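레드우드 번역 작업실 기록물 번역 참여자 모집

레드우드 번역 작업실에서 항구 도시 칼라두(Calado)의 옛 상인 편지를 한국어로 옮길 참여자를 찾습니다. 편지는 모두 341통이며, 대부분 포르투갈어로 쓰였고 일부에 영어가 섞여 있습니다. 원문 판독은 끝났습니다. 참여자는 판독문을 받아 초벌 번역을 하고, 다른 참여자의 원고를 한 차례 교차 검토합니다.

모집 분야
- 포르투갈어 초벌 번역
- 한국어 교열
- 인명 및 지명 색인 정리

지원 자격
포르투갈어 번역은 문어체 원문을 사전을 보며 읽을 수 있으면 됩니다. 전공과 학위는 보지 않습니다. 교열은 단행본이나 정기간행물 교정 경험이 한 번 이상 있어야 합니다. 색인은 표 계산 프로그램을 쓸 수 있으면 지원할 수 있고, 포르투갈어를 몰라도 됩니다.

작업 방식
모든 작업은 원격으로 합니다. 한 사람이 한 달에 맡는 편지는 2통에서 시작하고, 첫 원고를 본 뒤 양을 조정합니다. 편지마다 길이가 달라 배정할 때 글자 수를 함께 알려 드립니다. 화폐 단위와 도량형은 원문 그대로 두고 역주를 답니다. 지명 표기는 10월에 확정한 표기 지침을 따릅니다. 베스컴(Vescombe)과 드로코르함(Drokorham)처럼 편지마다 철자가 다르게 나오는 지명은 지침의 대조표를 확인해 주십시오.

보수
초벌 번역은 원고지 한 장에 8,430원이 아니라 정액으로 계산하던 이전 방식을 그대로 씁니다. 편지 한 통을 기준으로 하며, 금액은 분야와 분량에 따라 배정서에 적습니다. 원고를 받은 다음 달 말일에 지급하고 원천징수 세액을 뺍니다. 교차 검토도 별도로 지급합니다. 출간될 경우 책에 이름을 싣습니다. 필명을 써도 됩니다.

제출 서류
- 이력서 (양식 자유, 사진 불필요)
- 지원 동기 400자 이내
- 시험 번역 한 편 (초벌 번역 지원자만)
시험 번역 원문은 공고에 첨부한 파일에 있습니다. 교열 지원자에게는 접수 후 시험 원고를 따로 보냅니다.

접수 마감은 2023년 11월 6일 자정입니다. 서류는 작업실 누리집의 지원 양식으로만 받습니다. 결과는 합격 여부와 관계없이 전자우편으로 알립니다.
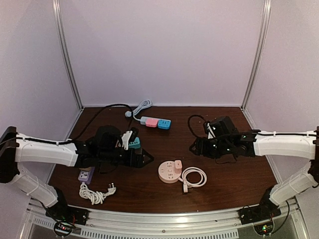 두 분야에 함께 지원할 수 있습니까?
지원 양식에서 두 분야를 모두 표시하고 희망 순서를 적으면 됩니다. 단, 자신이 번역한 편지의 교열은 맡을 수 없습니다.

시험 번역은 돌려드리지 않으며 심사 외의 용도로 쓰지 않습니다. 파일 이름에는 지원 분야와 이름을 적어 주십시오. 문의는 지원 양식 아래 문의란에 남겨 주시면 접수 순서대로 답합니다.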